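Pandstead Display Plinth for Small Sculpture

Freestanding plinth for galleries, studios and private collections

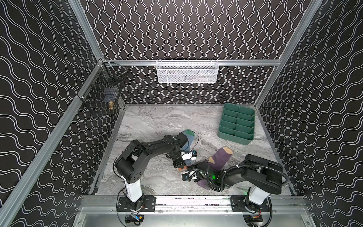 The Pandstead is made for bronzes, carved stone, ceramics and other compact works that need a steady base and a clear view from all sides. It ships flat and goes together with the hex key supplied. Two people can set one up in a short time, and the panels can be taken apart and stored between shows.

Sculptor Josiane Riviere used the first set for her spring exhibition at Nemley, where pieces in alabaster and cast iron shared one long room. Her request was for a base with no visible fasteners and no overhang at the top, so that the edge of the work reads against the wall behind it. Both points were kept in the production version.

Specifications

Item number: 2724
Maximum load: 164 lb, evenly distributed
Panels: birch plywood, sealed on both faces
Top: solid, removable, held by four hidden catches
Feet: adjustable from inside the base
Finish: matte white, matte black or unpainted
Warranty: 2 years

The unpainted version is sanded and ready for primer. Many galleries repaint their plinths before each opening – we suggest a water-based wall paint and a foam roller. Oil paints take longer to cure and can mark the underside of a work.

Ballast

The base has an internal tray for sandbags. Use it for any tall or top-heavy piece, and in any room open to the public. Sandbags are not included.

Options

Clear cover, made to order by Pruvost. The cover sits in a groove around the top and can be fitted with a lock. Please state the height of the work when ordering.

Label holder, steel, fixes to any side with magnets.

Karngate turntable insert, replaces the standard top. It is turned by hand and locks in position. The load limit is lower with the insert fitted, so ask us before ordering it for stone.

Care

Wipe with a soft, damp cloth. Do not drag a loaded plinth – remove the work first, then lift from the base.

Ordering

Plinths are built in batches, with the next one leaving the workshop in May. Custom heights are possible on orders of two or more. For trade prices and loan terms for art schools, contact Gaspard Courtois in the sales office.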